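마을 소식지 11월호 | 생활

겨울옷 꺼내기 전에 세탁 표시부터
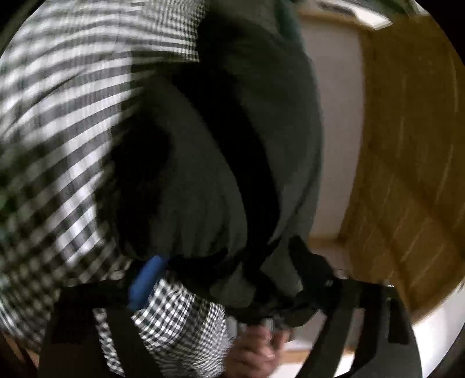 11월 들어 아침 기온이 뚝 떨어지면서 세탁 모임 게시판에 올라오는 질문도 바뀌었다. 여름에는 땀 얼룩과 냄새 이야기가 대부분이었는데, 요즘은 줄어든 스웨터, 보풀, 셔츠 깃의 누런 때 이야기가 많다. 이번 호에서는 지난달 모임에서 나온 내용을 정리해 싣는다. 모임에 못 오신 분들이 자료를 따로 달라고 하셔서 조금 길게 쓴다.

먼저 세탁 표시다. 옷 안쪽 옆선에 달린 작은 라벨을 가위로 잘라 버리는 분들이 있는데, 거슬리더라도 한 번은 읽고 자르시기 바란다. 대야 그림 안의 숫자는 물 온도의 상한이다. 30이라고 적혀 있으면 30도를 넘기지 말라는 뜻이고, 30도에 꼭 맞춰야 한다는 뜻은 아니다. 대야에 손이 들어가 있으면 손세탁, 대야에 가위표가 있으면 물세탁 금지다. 네모 안에 동그라미가 들어간 것은 기계 건조 표시인데, 여기에도 가위표가 붙은 옷이 의외로 많다. 라벨을 자를 분은 휴대전화로 한 장 찍어 두면 나중에 찾기 쉽다.

면 셔츠는 대체로 튼튼하지만 진한 색과 흰색이 같이 들어간 옷은 첫 세탁을 조심해야 한다. 체크무늬나 줄무늬 셔츠를 새로 샀다면 처음 두세 번은 찬물에 단독으로 빤다. 색이 빠지는지 미리 보려면 옷자락 안쪽에 물을 묻히고 흰 수건으로 눌러 보면 된다. 수건에 색이 묻어나면 오래 담가 두지 말고 짧게 빨아 바로 넌다. 젖은 채로 세탁기 안에 겹쳐 두었다가 흰 부분이 회색으로 변했다는 분이 모임에서만 세 분 계셨다. 소금물에 담그면 물 빠짐이 멎는다는 이야기도 나왔는데, 요즘 염료에는 큰 효과가 없다는 의견이 더 많았다.

깃과 소매의 때는 빨기 전에 처리한다. 주방 세제를 물에 조금 풀어 때가 낀 곳에 바르고 30분쯤 지나서 평소대로 세탁한다. 솔로 세게 문지르면 올이 일어나고 그 자리만 색이 옅어진다. 누렇게 굳은 때는 한 번에 안 빠지니 같은 방법을 두세 차례 되풀이하는 편이 낫다. 로잘린드 린드크비스트 님은 셔츠를 벗자마자 깃만 비누로 먼저 빨아 둔다고 한다. 번거로워 보여도 저녁에 세수할 때 같이 하면 금방이라고.

모직은 온도 변화와 마찰을 피해야 한다. 빠는 물과 헹구는 물의 온도가 다르면 줄어들기 쉽다. 뒤집어서 망에 넣고 울 코스로 돌리거나, 중성세제를 푼 찬물에 눌러 빤다. 비틀어 짜지 말고 마른 수건에 말아서 물기를 뺀 다음 평평하게 뉘어 말린다. 이미 줄어든 옷은 헤어린스를 푼 미지근한 물에 잠깐 담갔다가 조금씩 당겨 모양을 잡으면 어느 정도 돌아온다. 원래 치수까지는 기대하지 않는 것이 좋다.

두꺼운 솜옷과 패딩은 드라이클리닝을 맡겨야 한다고 아는 분이 많다. 오리털이나 거위털은 물세탁을 권하는 제품이 꽤 있으니 역시 라벨을 먼저 본다. 지퍼와 단추를 모두 잠그고, 섬유유연제는 넣지 않는다. 말릴 때는 중간중간 손으로 두드려 뭉친 털을 풀어 준다. 겉이 말랐어도 속이 축축한 경우가 많아 하루를 더 널어 두는 것이 안전하다.

보풀은 눈썹칼로 밀다가 구멍을 내는 일이 잦다. 보풀 제거기를 쓰더라도 옷을 평평한 바닥에 펴 놓고 힘을 주지 않은 채 지나가야 한다. 겨드랑이와 옆구리처럼 자주 스치는 곳은 한 철에 한두 번이면 충분하다. 같은 옷을 이틀 연달아 입지 않는 것만으로도 보풀이 덜 생긴다.

실내 건조에 대해서는 의견이 갈렸다. 다체 우르바나이테 님은 창문을 조금 열고 선풍기를 아래쪽에서 틀어 주는 방법을 쓰고, 이그나시오 루이스오르테가 님은 제습기 없이는 겨울 빨래를 못 하겠다고 했다. 어느 쪽이든 옷과 옷 사이를 한 뼘 정도 띄우고, 긴 옷과 짧은 옷을 번갈아 걸면 마르는 시간이 줄어든다. 후드가 달린 옷은 거꾸로 널면 모자 안쪽이 먼저 마른다.

다음 모임은 저녁 7시, 포마레 2층에서 연다. 주제는 단추 달기와 안감 수선이다. 실과 바늘은 준비되어 있고, 고칠 옷은 한 벌씩 가져오시면 된다. 빨지 않은 옷은 받지 않는다. 참가비는 없으며 신청은 소식지 뒷면의 연락처로 하면 된다.

지난 호에 실린 다림질 온도표에서 마와 면의 자리가 바뀌어 있었다. 고친 표는 포마레 게시판에 붙여 두었다.

글 태디어스 린드그렌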